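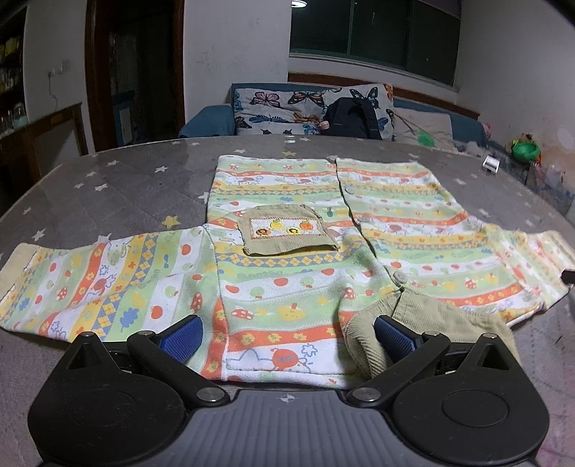

Dranden Home Skills Project
Progress report to the Wendetti Fund, covering the period to the end of October

Dear all at the Fund,

We promised you a fuller account of the open day than the short note that went out with the accounts, and with the hall put back to rights and the feedback forms typed up, we can now give you one.

As you will remember, the second part of your grant was to help us show local families what the folding work looks like when it is done with the hand-held grippers, and to let them try it for themselves. We had planned for 80 visitors across the afternoon and had put out chairs to match. Up to 200 came through the doors, which was lovely and also rather alarming – we ran out of squash by three o'clock and had to send over to the Cinow café for more.

The demonstrations ran every half hour on two tables. Each one began with a garment laid out open and finished with it folded and put on the pile, with one of our team talking through the steps as they went. We kept to children's clothes this time. They are small enough to manage on a round table, and people warm to them. Patterned shirts with buttons and a proper collar were asked for again and again, and they gave the team the most trouble. A corduroy collar is thick and springs back when you let go of it, and a sleeve with a cuff has to be brought across in one steady movement or it drags the front out of line. Pockets with a patch sewn on were another talking point, as the extra layers make that part of the shirt stiffer than the rest.

Visitors then had a go. We had allowed ten minutes a turn and soon cut it to five, and even so there was a queue until closing. Several grandparents were far better at it than we are! The younger ones tended to squeeze too hard and lift half the shirt at once, but most had the knack of it by their second try.

As for the work itself, the team has now recorded 717 complete folds, including those from the open day where the visitor had signed a consent form. These have been passed to our partners at Sison, who are using them to teach a robot arm to fold the same sorts of clothes. They tell us the first batch was clear enough to use, though they would like more examples of collars being straightened before the fold begins. We have started on those.

Spending is a little over on hall hire, as we kept the room an hour longer than booked, and a little under on printing. We would like to move the difference across if you are content with that, and a line by email would be plenty.

There are 6 home sessions left to run before the grant ends. Two families who came to the open day have offered their sitting rooms, and we are fixing times with them now. We would be very glad to have someone from the Fund along to one of these – they are quieter than the open day, and there is usually cake.

With our warmest thanks,

The Dranden team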